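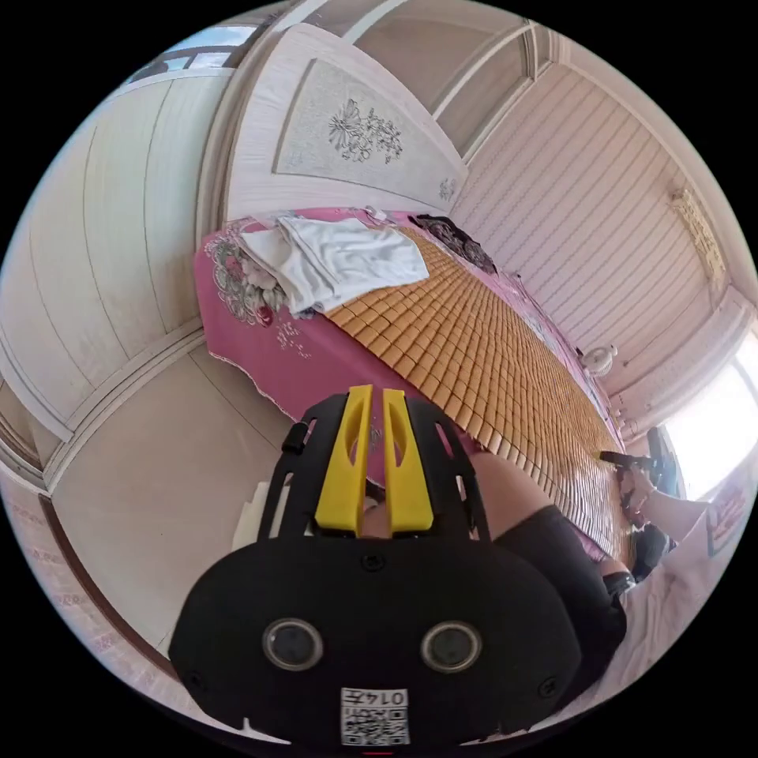 Sleeve and wristband by the bed.

Sewing on a knitted cuff

The method covers fitting a ribbed cuff to a sleeve that has worn through at the wrist. It suits sweatshirts, fleece tops and light jackets. A domestic sewing machine with a zigzag stitch is enough. An overlocker gives a neater inside edge but is not required.

Materials

Ribbed cuff fabric, sold flat or as a tube
Polyester thread to match the sleeve
Ballpoint needle, size 80 or 90
Pins or clips
Tape measure, chalk and sharp scissors

Measuring

Measure the wrist at its widest point with the tape lying flat. If a watch or strap is normally worn under the sleeve, leave it on. Add 2 cm for ease and 2 cm for seams. For a wrist of 17 cm the cuff strip is therefore cut 21 cm wide.

The cut depth is twice the finished depth plus 2 cm. A finished cuff of 6 cm needs a strip 14 cm deep. Ribs must run along the depth, so that the stretch goes round the arm.

Check the strip before cutting the second one. Bring the short ends together by the seam allowance and pass a closed fist through. If the fist will not go through without force, cut wider.

Removing the old cuff

1. Turn the sleeve inside out and mark the underarm seam with chalk.
2. Unpick the joining seam. On an overlocked seam, cut the needle threads every few stitches and pull the looper threads free.
3. Trim frayed edges level. Take the same amount off both sleeves.
4. Press the sleeve end with a cool iron. Do not press the rib.

Making and fitting

1. Fold the strip with right sides together and sew the short ends with a 1 cm seam. Use a narrow zigzag, width 1, length 2.5.
2. Finger-press the seam open. Fold the cuff in half with wrong sides together so the raw edges meet.
3. Divide the raw edge of the cuff into quarters and mark with pins. Do the same on the sleeve.
4. With the sleeve right side out, slide the cuff over its end. Match the cuff seam to the underarm seam, then match the other three marks.
5. Sew with the cuff uppermost, stretching it to meet the sleeve between marks. Stretch the cuff only - the sleeve fabric should lie flat.
6. Finish the three layers together with a wide zigzag or an overlocker. Turn the cuff down and steam lightly.

Faults

Wavy seam: the sleeve was stretched as well as the cuff. Reduce presser foot pressure if the machine allows it.
Skipped stitches: the needle is blunt or is a universal type.
Cuff twists: the quarter marks were not matched in the same order on both edges.

Text by Teófilo Correa. Measurements revised 28 Jun 2020.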